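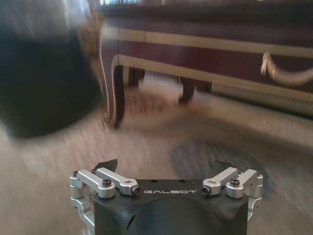
4.3 Recording a floor pick-up by remote control

1. Put the Guron hand controller on its stand and wait for two short beeps.

2. In Ollix, open New Task and choose Floor items.

3. Drive the base up slowly. Stop before the gripper reaches any furniture legs.

4. Open the fingers fully and line them up either side of the item.

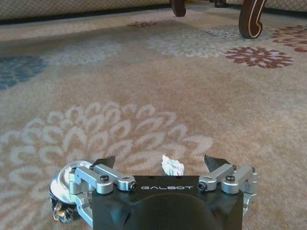
5. Lower the gripper, close the fingers and lift straight up. Hold for some 2 seconds, then press Save.

6. Repeat from a new starting point - change the angle as well as the distance.

Note: Patterned carpet needs more recordings than plain. Ollix stores up to 3,000 per task.

Caution: Keep hands clear of the linkages while the controller is live.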